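Search the gallery Go

Looking after the Fellwood pair

The Fellwood is a pair of hand-held grippers, left and right, and between them they have now done 3000 grasps on clothing without a proper strip-down. I mention this with less pride than I did at 2000-odd, having seen the state of the grease. These pages cover how we keep the pair going between visits to the Drinarstead bench, where the decent screwdrivers live. Most of it is cleaning. The rest is looking for a screw.
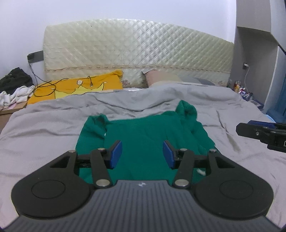
Pivot play is what I check first, always with the jaws fully open and the gripper held still over whatever it is supposed to be picking up. Take one finger by the tip and rock it gently. A click you can feel means a pin wants attention; a click you can hear means it wanted attention last month. The silver caps are easy to get at with the fingers apart like this, two larger ones at the bottom of the inner arms and the flatter ones out at the front joints, and I go over them in the same order every time so as to have only myself to blame. The blue pads get a wipe with a barely damp cloth. Lint collects along their lower edge and behaves like grease when you are trying to hold a shirt.

Then the other gripper gets the same treatment, including the part where you are bored of it.

Pads are changed every 400 grasps, or sooner if a corner lifts. The old Brekell adhesive held beautifully until the first warm afternoon - after that the pad went wherever the garment went. We now let new ones sit overnight with the jaws shut on a folded card. Doing it on a Sunday evening works well, as there is nothing good on.

After new pads comes the closing test, done on real cloth with a raised fold. The fingers should meet the fold evenly along the pads. If one finger arrives first it will push the cloth at the other, and you will spend the morning blaming the trigger. Adjust the linkage a quarter turn, try again, and write down which way you turned it. I have a page of notes that says only "other way".

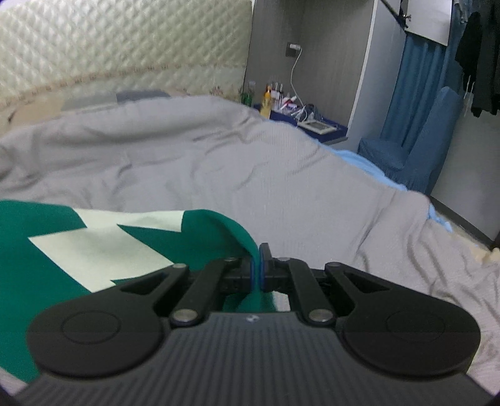
Jaws closed on a fold of the green garment, blue pads on the inside faces.

Grease goes on the pins every 200 grasps, a dot on each, wiped back until you wonder why you bothered. Anything left over ends up on the laundry.

Recent galleries
Norðdahl feeder: replacing the belt
Fellwood charging dock, before and after
Drinarstead bench in November
Trigger springs, a short sad history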